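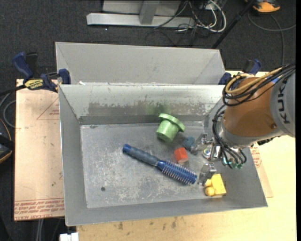
A Day at the Container Fair

I run a small mail-order business in dried beans, and if you run one of those you eventually become a person with views on boxes. My views had got to the point where my wife suggested I take them to a place where they would be welcome. So on Monday, January 27, 2025, I drove to the Anero Exhibition Hall for the opening day of the winter storage and packaging fair, three hours each way, with a sandwich.

Anero is an exit with a town attached. The hall stands behind a furniture outlet, and the parking lot for one blends into the parking lot for the other, so that a fair number of us started the morning walking toward discount recliners. The sign pointing to the fair was printed on corrugated cardboard, which I took for loyalty to the trade until it started to rain.

Getting in

Registration was online only, with a desk for people who had registered online to register again. My badge said BEAN. I had typed my company name into a field that kept the last four letters. I was addressed as Mr. Bean by a series of salespeople, about half of whom seemed to be enjoying it.

The floor plan is a fold-out sheet the size of a beach towel. Aisles run A through M, booths are numbered in the order the checks cleared, and booth 219 is next to booth 4. I know this well because booth 219 was the one I had come to see. I found it at twenty to three.

The big bins

Nearest the doors are the heavy people, who make containers for factories, farms and scrapyards. I have no use for anything they sell and I spent over an hour there. A sloping-sided metal bin is a pleasant thing to look into. The new ones on display were so clean they looked like kitchen equipment. I preferred the used ones, with their floors scratched pale all over and the walls scraped to a brownish gray wherever years of stuff had slid down.

A man from a company called Biritum talked to me about wall angles. Too steep and you lose volume, too shallow and your last few items sit in the corners sulking. He had a chart. He also had strong feelings about drain holes, specifically about buyers who don't ask for one and then telephone in the spring. I asked what a bin like that would cost a man in beans. He looked at my badge for a while and gave me a keychain.

Two booths along, a rival firm was offering what it called a lifetime warranty. I read the card. The lifetime is the bin's.

Cardboard, at length

Aisles D through G are cardboard. I had pictured this as the heart of the thing, and in square footage it is, but a person can only be handed so many small folded boxes. They all want you to assemble one. By the end of aisle E I had put together a shoebox, a cake box, a box for a single wine glass, and a mailer that is supposed to close without tape and did, on my thumb.

The talk in cardboard this year is about right-sizing, meaning you stop shipping a lipstick in something that could hold a microwave. Everybody was in favor of it. I collected samples from six right-sizing specialists, and they were given to me in a tote bag big enough to sleep in.

I did learn some useful things. Double-wall board is overkill for anything I ship under ten pounds, and I've been paying for it since we started. Boxes should be stored flat and off the floor, away from an outside wall, for at least a day in the room where you pack. Mine live in the garage beside the water heater. The woman who told me this asked where I kept mine and I said, "Oh, racks."

Lunch

Coffee was $4 and came in a cup with no lid, at a fair with an entire aisle of lids. I ate my sandwich on a low wall by the loading dock, next to a buyer for a chain of garden centers who was on his second hot dog and regretted both. He goes to nine of these a year. He said the summer edition is better because they prop the doors open. I asked if he'd ever bought anything at one. He thought about it and said a pen set, once, in Tulsa.

The lecture program

Talks were given on a stage in the corner, behind a curtain that kept out the light and let in everything from aisle K, where somebody was demonstrating a strapping machine. I went to two.

The first was called "Unboxing the Future," and I can't tell you much about it. There was a slide with a whale on it. The second was by Prakash Salian, a warehouse consultant, and had the less promising title "Why Your Shelves Are Wrong." It was excellent. He spoke for forty minutes without notes, through the strapping machine, pausing for each clunk like a man waiting out a train. His main point was that most small businesses arrange stock by what it is, when they should arrange it by how often somebody has to walk over and get it. He then put up a diagram of a stockroom where the best seller was kept at the far end, on the top shelf, behind a ladder. People laughed. I took a photo of the diagram to see if there was any difference between it and my garage, and there's the water heater.

Questions ran over. A gentleman in the front row had one in four parts, the last of which was about his brother-in-law.

Booth 219

What I had driven three hours for was the Mathew, a lidded tub with a screw seal that is meant to keep dry goods dry through a humid summer. I lost a lot of cannellini to last August and had read about the Mathew with the kind of attention other men give to boats. It's made by a small outfit called Gallura, and their booth turned out to be a card table between a bubble-wrap wholesaler and the restrooms.

They had one tub. They had brought three, and two had been sold off the table before noon, against the rules of the fair, to people who wouldn't take no for an answer. The remaining one had a sticker on it saying DISPLAY and I was allowed to open and close it. The thread is smooth, the gasket sits in a proper groove, and the handle doesn't bite. It holds what I'd call a sensible amount of beans. I opened and closed it until a line formed.

The price is more than I wanted to pay and less than last August. There is a wait into March. I put down a deposit for a dozen and wrote my real company name on the form in capitals, and the confirmation email, when it came through, was addressed to Mr. Bean.

Going home

By four the stands were coming down, though the fair was supposed to run until five. A voice on the loudspeaker thanked us for making it a record day, with 2,135 visitors through the doors. I believe it if you count the recliner people.

If you're thinking of going to the next one, park on the side away from the furniture and start at aisle M, where the sellers are still lonely and will tell you what things cost. Bring your own coffee. Wear shoes you don't mind. The hall has one water fountain, behind aisle J, and the pressure is a matter of luck.

I got in a little after eight with a keychain, eleven small boxes and the enormous tote. On Wednesday I moved the black turtle beans to the shelf by the door.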